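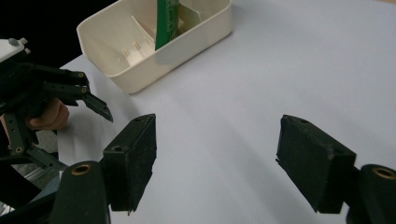 Getting our papers in order, the long way

I promised several of you a post on how the paperwork went when Sérgio and I applied for his residence as my husband, and then I put it off, partly from laziness and partly from not wanting to jinx anything. Well, the card came in May. It took 492 days from the morning I mailed the packet to the evening I found the envelope stuck between a seed catalog and the water bill, and I stood in the driveway and cried in my slippers. So now I can write it all down while I still remember it.

First, the usual warning. I'm a wife with a filing cabinet. I don't practice law, the rules and fees change all the time, and you should read the current instructions for your own form before you do anything I say. We did have one long sit-down with a lady at the Liepiņa office, who looked through our whole packet before it went out, and I think it was the best money we spent (and I am very careful with money, as my sister will tell you).

The thing that ate up our time was the proof that we were really married, and I mean married in the everyday sense. The certificate itself was easy. But they also like to see that you live like two people who share a life, and it's funny how little of that ends up on paper. We'd been together in Brukau for years by then and almost everything was in my name, out of habit. The lease, the electric, the phone plan, all of it just me! If you're thinking of applying someday, go and add each other to things now, this weekend, before you so much as download a form.

What we sent in the end was the lease (amended), joint bank statements, the car insurance, letters from my mother and from our old landlord, and a stack of pictures from trips and birthdays with the date and the people's names written on the back of each one. I also put in the receipts from the winter Sérgio worked 1000 miles away and I kept flying out to see him. With the forms, the whole packet was 358 pages. I know because I numbered them by hand, in pencil, at the bottom right corner, and I would do it again. 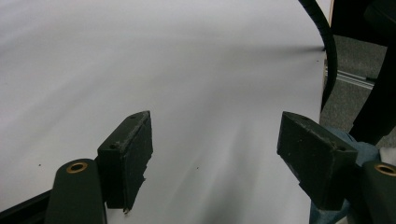
Do you need to have foreign documents translated?

Anything that isn't in English should go in with a full English translation, along with a signed statement from the translator saying it's complete and accurate and that they're able to translate from that language. Send a copy of the original too.

We learned this a little late. Sérgio's birth certificate is in Portuguese, and his first idea was to do it himself, which I talked him out of. We sent it to Hisus, a small translation outfit my cousin had used, and it came back in seven days, looking very handsome, with one letter wrong. They had left the accent off his first name in one spot and kept it in another. Now, I don't know that anyone would have cared. But his passport, his school records and his old visa already spelled things three different ways between them, and I did not want to add a fourth. They fixed it the same afternoon and were sweet about it.

So please check names. Check them on everything, and check birthdays while you're at it, especially if one of you comes from a place that writes the day first and the month second. We had one page on which Sérgio Paiva appeared to be born in a different season.

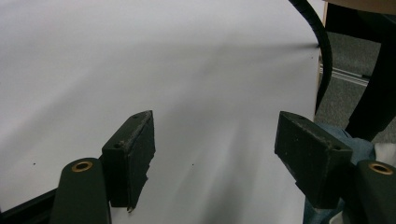
After the packet went out there was a long stretch of nothing, and I handled it badly. I had Uveteo on my phone to keep track of the case (it just lets you put in your dates and sends you a note when something changes), and I was opening it before coffee, at lunch, and again at eleven at night in bed with the light off. Sérgio finally asked me to pick one time of day and stick to it. I picked breakfast. I cheated some.

The fingerprint appointment came first, and it was quick and dull. We were in and out before the parking meter ran down. Then nothing again, for months, and then the interview notice, and then I didn't sleep.
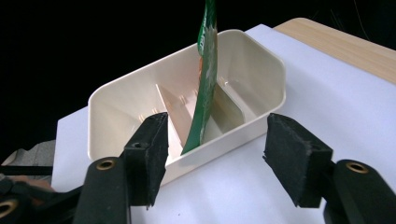

I had made us both study. I had him memorize my mother's maiden name and the color of our first couch, and I'd worked myself into such a state that on the morning of the interview I couldn't remember our own zip code. The officer was a tired, polite man with a cold. He asked how we met, who cooks, and whether we'd had a wedding party, and he wanted to look at the updated lease and a few recent bank statements, so do bring fresh ones along even if you've already mailed a pile. Sérgio told the story of how we met much better than I would have, with hand gestures. I mostly nodded and passed over papers.

If you're in the middle of this now, my heart goes out to you, it really does. Keep a copy of every page you send. Tell them when you move, both of you, in writing. And write to me if you want the list I used for the folder tabs, I still have it taped inside the cabinet door and I'm happy to type it up.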